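Planning and perception sync, 13 Jan 2018
Present: Joaquim Leitão (chair), Hareo team, Padmont integration
Notes: Sawatzky

**1. Last meeting's actions**

Joint limit check merged into the Stomeck planner. Log rotation still open, carried over.

**2. Grasp planner**

The new scoring term was run against the 314 stored grasps. It rejected 168 of them, which is too many. Most of the rejects had a contact normal taken from the edge of an object where the depth is poor. Joaquim wants the normals smoothed before scoring and the threshold left alone until that is in. Agreed.

Replanning after a failed grasp still starts from the home pose. Padmont asked for it to start from the current pose. This needs a collision check on the first segment. Hareo to estimate the work.

**3. Pose tracking**

Small objects held between two fingertips lose their pose when a finger covers most of the visible faces. The tracker then jumps to a rotated solution. Two fixes were discussed: hold the last pose while confidence is low, or feed finger position into the filter. The first goes in now. The second needs joint readings on the same clock as the images, and they are four milliseconds apart at present.

**4. Close-range views**

Dark cube between the fingertips of a hand-held gripper, past the table edge, against a dark background. Segmentation settings for dark objects to be reviewed. 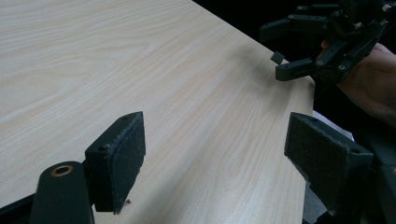

Does the planner wait for a new pose before it closes the fingers?

It waits for one pose newer than the end of the approach move, then closes. If none arrives before the timeout, it backs off and reports a failure.

**5. Actions**

- Hareo: smooth normals, rerun the stored grasps
- Hareo: estimate for replanning from current pose
- Joaquim: hold-last-pose change in tracker
- Padmont: clock offset, log rotation

Next meeting in the same room, same time.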